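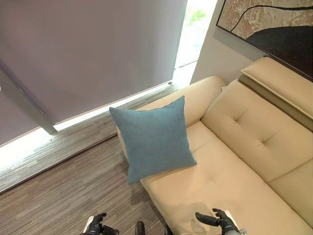

Blinds down, phone off: the big screen wants to be your living room, and your living room wants to be the big screen.

6 comments | 77 shares

Stakton has a third trailer out for Riltora, and if you have seen the first two you have seen most of it. The same ship comes out of the same cloud. The same choir goes up a key. The only new thing is a line of text at the end promising "the full version, at home, in January," which is two months after the movie opens in theaters.

Read that again. The studio is selling tickets to a movie and telling you, in the same two minutes, that the ticket gets you the short one.

I have nothing against long cuts. Some of my favorite science fiction was saved by one. But those came years later, after a fight, and you could usually tell what had been lost and who had wanted it gone. With Riltora the long cut was announced before the short one was finished. Stakton says the home edition adds 77 minutes and "completes the Josus storyline." I'd like to know why a storyline that needs completing is being shown incomplete to people paying for parking.

The studio's answer, given in a press note that runs to six pages, is that theater audiences and home audiences want different things. Maybe. What I notice is that the home audience is being asked to pay for both. The January edition won't come with the regular subscription. It will be a separate purchase on Charpentier, the streaming service Stakton bought last spring, and so far there's no price.

Then there's the poster business. Stakton has put out 400 numbered prints for the ship's crew, one character at a time, always on a Tuesday. The Josus print sold out before lunch. Fans took this as proof of huge demand. It proves that 400 people wanted a poster.

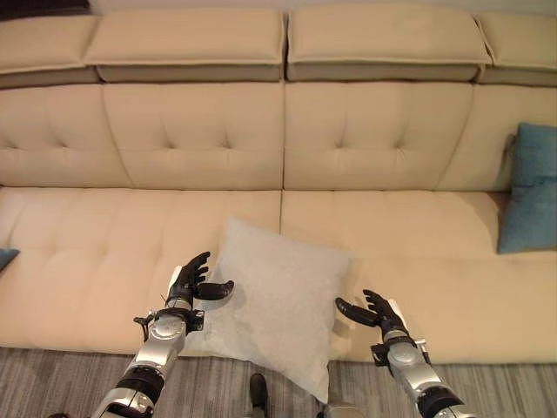 Marlow_K wrote under our first piece on the trailer that all of this is just how movies get sold now, and that a long cut nobody is forced to watch can't hurt anyone. I've thought about that one a good deal, and I still don't buy it. It hurts the short cut. Every odd jump or missing scene in November will be excused with "wait for January," and the people who made the thing will never have to answer for the version they put on 477 screens.

It could still be good. The early footage had a quiet, worn look that I liked, and the scene in the engine room, with no music at all, was better than anything in the three trailers. I'd go and see a whole movie like that. I'm less sure I'd pay twice to find out if one exists.

COMMENTS

dunebuggy: I'm waiting for January. Why sit through the demo?

Prairie Pat: You liked the engine room scene and then spent the whole article complaining. Just go see it.

tcl_reader: Got the Josus poster. It's thin paper and it came folded. Folded!

Prairie Pat: @tcl_reader mine too, they sent me a form to fill out and then nothing

halfpastsix: If Charpentier charges more than a ticket for this I'm done with them.

Marlow_K: Still think you're wrong but thanks for the mention.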